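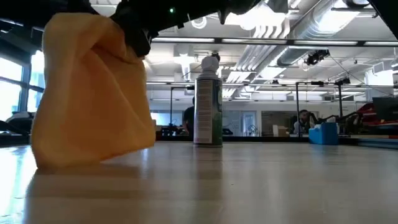 Chapter 5. Colour and Cloth

Every dyer must learn how colour behaves on a fabric. A plain cloth is seldom one colour to the eye: an orange-yellow piece, when it hangs, can look paler along a fold and deeper in the middle. Keep this in mind when you compare samples.

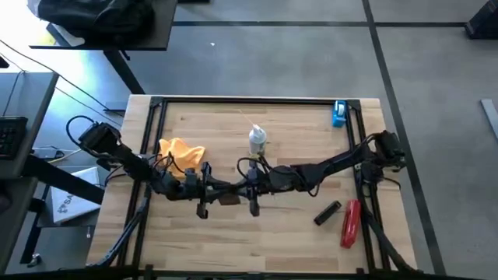 Plant dyes vary more - the same root gives another shade in September. In Usdale, dyers soaked it for 30 hours.

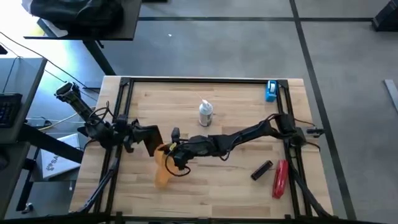 Fig. 5.3. Bench with a top of joined wooden strips.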